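Open day at Fuchs, Teltlow
2022-04-06

I went to Teltlow expecting to be sold something and was not disappointed. The leaflet promised "the workbench, rethought", which is a lot to ask of a workbench. The bus from Fastotberg takes 21 minutes and drops you on the wrong side of a dual carriageway, and the sign for the visitors' entrance faces away from it.

You get a badge and a paper cup of coffee, then you wait. Our group was 13 people, most of whom seemed to be in the trade. I buy furniture for two small workshops and wanted to know whether the Fuchs white top is worth the extra money over the Istilberg one we have now. The first half hour went on a slide show about the history of the building. I can tell you it has a new roof.

After that we were taken through to the tables. The claim on the wall was that the surface "keeps its showroom look through years of daily work". I asked how many years and was told that it depends on the work. I looked at the top for a good while. It is a big, plain, pale surface and I can see why people like it: dark things stand out on it straight away, and the flat black box and the block in crumpled foil were easy to spot from the back of the group. So are the specks. There are grey smudges too, and little black dots scattered over the part nearest us. My kitchen table at home looks much the same, and it came from a house clearance.

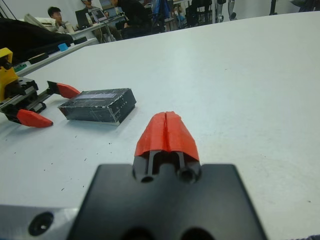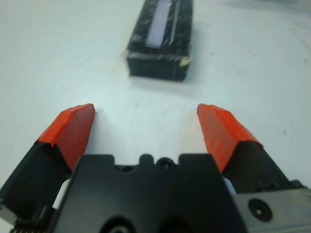
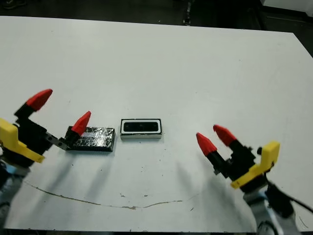
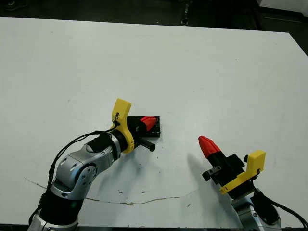

The white table at Fuchs, Teltlow.

I don't mind a marked table. Ours at work are far worse. What I do mind is a wall poster telling me the marks won't come, and a guide who answers every question about cleaning with the name of a spray they also sell. Someone asked if ordinary washing-up liquid would do. "In principle" was the answer.

The finish is matt, which I will give them, and after a day under strip lights that matters more to me than the colour. Nobody could say what a replacement top costs on its own. The full table is item 3438 in the catalogue, price on request, and I have requested it.

We were shown the cutting room through a window and then steered into the shop. Some 2 hours all told, including the slides. The coffee was decent. There is another open day planned for January, when they say the new colours will be out, among them a light grey. I would look at the grey before ordering the white.

Parking is free but fills up early. The toilets are past the badge desk on the left.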